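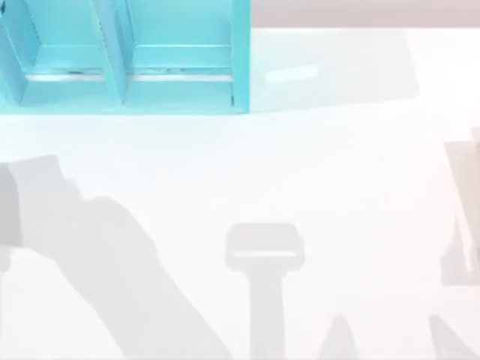
A turquoise organizer with two side-by-side compartments on a white tabletop.

By Wyn Bellis
December 2019

Brunano's tiny craft library is getting a permanent home at last! The group, which lends out sewing machines, looms and bookbinding tools the way other libraries lend novels, will move into the old Maris shoe store on Fairclough Street in June.

It's a big step up. The library has spent 11 years in a back room at the Mindora community hall, and members have been squeezing past each other the whole time. The new place has some 300 square yards of floor, a proper kitchen and a front window wide enough for a full-size quilt.

"I walked in and started planning where the looms would go before I had my coat off," said Gwion Mathias, who runs the Saturday weaving class. "We can have two going at once – three if people are friendly."

Membership stands at 227, and the waiting list for the beginner bookbinding course is nearly as long as the course itself. More evening sessions are planned once the move is done, along with a swap shelf for leftover yarn, buttons and fabric (bring a bag, take a bag).

Yearly membership stays at $20, with children free. Anyone who wants to help paint the walls this spring can sign up at the hall – old clothes strongly advised.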